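Notby Home Weather Station: Set-Up Guide
Section 4. Placing the rain gauge and pairing it with the display
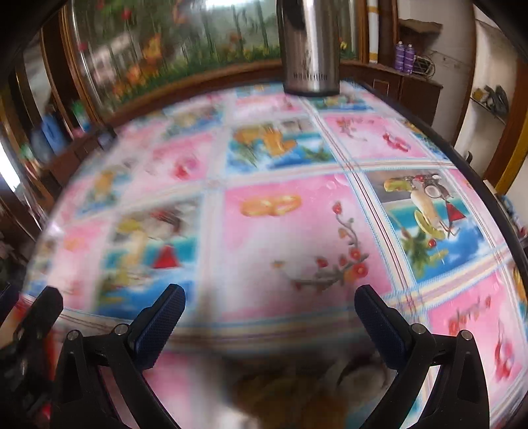

Chutima Kamolrat wrote to us in May that her gauge had been reading low all spring, and moving it out from under the eaves fixed it: "I'd put it where I could reach it from the kitchen door. Out by the bean rows it catches everything!" Her note is the best argument we know for taking your time over this section. A well-placed gauge is a joy to own, and you'll be surprised how soon you start checking it before breakfast.

Before you start

Charge the display fully (Section 2) and have the gauge, the mounting post and the small level within reach. Do the pairing indoors first — it's so much nicer than crouching in wet grass with the manual in your teeth.

4.1 Pairing

1. Slide the battery door off the base of the gauge and fit 2 AA batteries. Lithium ones last longest in cold places.
2. Hold down SYNC on the display until the cloud symbol blinks.
3. Tip the little bucket inside the gauge back and forth by hand. You'll hear a click each time, and the display should show a small amount of rain. Your first storm!
4. Press SYNC again to save, then hold CLEAR to take the rain total back to zero.

Note: If the cloud symbol keeps blinking, move the gauge at least an arm's length from the display and try again. Very close together, the two can drown each other out.

4.2 Choosing a spot

5. Look for open ground, well away from walls, fences and trees. Twice as far from an object as the object is tall is a good rule.
6. Stay within 400 feet of the display. Brick and metal siding shorten the range quite a bit.
7. Set the post so the rim of the gauge stands 900 mm above the ground, and firm the soil with your heel.

4.3 Leveling

8. Rest the level across the rim, first one way and then the other. Turn the three thumbscrews until the bubble sits in the middle both times.
9. Push the leaf screen into the funnel until it snaps.

Caution: Don't oil the bucket pivot. Oil picks up dust, and the bucket will start to stick.

Caution: Bring the gauge in before a hard freeze. Ice can split the funnel.

Once it's up, leave it alone for a day and let the wind settle the post, then check the level one more time. Monthly cleaning is covered in Section 7.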